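Selling the shop, part whatever

Quick one, between calls. We have a buyer for Saltero. Well, a maybe buyer. Signed the heads of terms last night, 2 pages, and then I didn't sleep.

So for everyone who keeps asking - no, I'm not out the door. The deal as it stands has me staying 12 months, part of the price paid up front and the rest tied to how the year goes. An earnout. My accountant hates them. I sort of hate them too, but the up front number is decent and I'm tired.

Due dilligence starts next week. They want everything. Leases, payroll, the old supplier contract with Undgate that I'm pretty sure is in a box at my mom's. A list with 30 items on it and half of them I had to google.
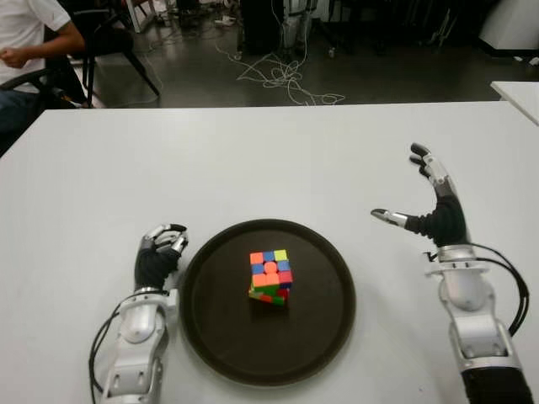 Duygu Sarıgül wrote under the last post that I should get the earnout tied to sales and leave profit out of it, becuase once the new owners start loading their own costs onto your books the profit can vanish and there's not much you can do. Happened to her, she says. Lost most of the second payment.

Good point, and it went straight to my lawyer. Waiting to hear. Also asked about working capital, which I thought was settled and apparently is not.

Staff don't know yet. Telling them after the lease thing is sorted. Feels lousy, sitting on it.

More when I have it. Got to go find that box.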